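# What I Learned Writing House Rules for a Cleanup Robot

When I signed up for the Grotow project I figured I'd be coding all semester. I wrote rules. Pages of them! My part was the "working practice" section — meaning what a two-armed robot and the people near it should and shouldn't do while it's picking up a messy floor — and I ended up liking it way more than I expected.

We started with 13 rules, most of them borrowed from the shop safety poster and the handout from our robotics intro class. They sounded great on paper. Then I sat in on a few sessions with Linda (that's our robot, the name was there before I was) and a bunch of them fell apart inside an hour. "Keep the work area clear" is a perfectly good rule for a drill press. For a robot whose whole job is a floor covered in bottles, bags and paper, it makes no sense at all. So I rewrote it to say that the *people's* area is clear, and the robot's area has only things from the approved list in it.

The approved list was its own fight. I wanted no glass, nothing sharp, nothing with liquid in it, and nothing anybody would be sad to lose. My teammates wanted realistic trash. We settled on realistic but boring: bottles, bags, scrap paper, cloth, blocks, little plastic parts.
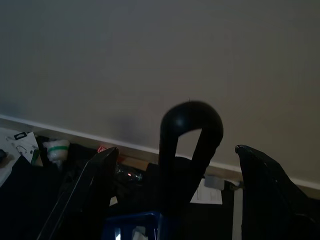
Next came loops and straps, which I hadn't thought about even once. Anything with a hole in it can hook onto a finger, and so can a bag handle or a loose cord. My first draft said "remove snagged items promptly," and looking back that's a terrible rule, because it pretty much tells a person to stick their hand in there. The new version goes:

1. Call out "hold" so everyone hears it.
2. The operator stops both arms and says "stopped."
3. Only then does a second person reach in, and only from the front.
4. Hands out, step back past the tape, say "clear."

It feels silly saying it out loud when there are just 2 of you in the room. Do it anyway. I skipped it once in October and got a (deserved) talking-to.

I also had to deal with tools. Once the robot is holding something, its reach is longer than the arm, and our tape line was laid out for bare grippers. Oops. We now measure from the end of the longest thing it might be carrying, with the arm stretched all the way out. That moved the tape back quite a bit and cost us the spot where everybody liked to stand, and I heard complaints for a week.

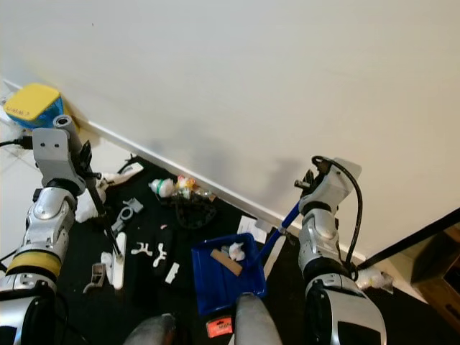
Cables got a rule too: before each session somebody moves both arms slowly through their range and watches every cable for pulling or pinching. Teron, the team that shares our lab, does this with a printed checklist on a clipboard. I copied their idea and shortened it so it fits on a half sheet. Theirs takes up to 11 minutes and people were skipping the bottom part. I'd take a short list that gets done.

The final set is shorter than the one I started with. I cut the ones I couldn't check, like "be careful around the robot." How would you even know if somebody broke that? Every rule left is something you could watch a person do or not do. I'm pretty proud of that part.

Stuff I didn't finish: I never wrote anything good for visitors, and the Lencho demo in December is going to need it. There's also nothing in here on what to do if the operator has to leave mid-task. Right now we stop both arms and wait, but it isn't written down, so whoever takes this over, please start there. My drafts are in the shared folder under "rules_old" and the current half sheet is taped inside the lab door.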